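Sunday, bench notes, adapters and strips

Back on the adapter question. Mortimer Halvorsen still maintains that a colour-coded strip saves time because people learn which socket is theirs. I have my doubts. In the Drastlow room they had coloured sockets all last winter and everyone still used whichever hole was nearest the door.

Layout for this session: the two strips side by side, the beige one with its red sockets and the white one with the coloured panels, a black plug in the top socket of the white. White plug adapters to be fitted. The small blocks stay on the table as clutter, at Unathi Mabuza's request. She says a clear bench proves nothing, and on that I agree with her.

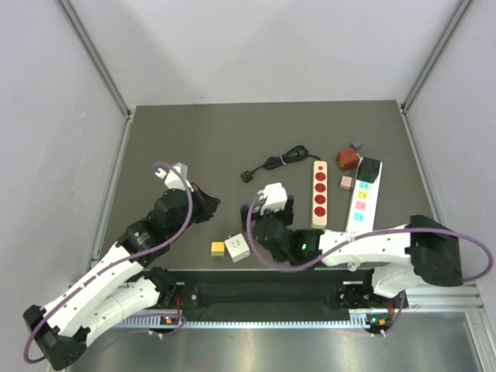

Things I don't believe yet

1. That the order of colours matters. Blue turns up twice on the white strip, so "put it in the blue one" is a useless instruction. Raised this in September - no answer.

2. That square-bodied adapters fit next to each other. The Weldu sheet says they do. The Weldu sheet also gives 230 V and very little else. Measure the pitch before quoting it to anyone.

3. That the beige strip is the easier of the two. Mortimer's view, based on two tries.

To do

Ask Plimico for the socket spacing in writing. Try both strips turned sideways. Find a shorter lead for the beige one, the coiled cord takes up bench I'd like back. Unathi has the calipers until four.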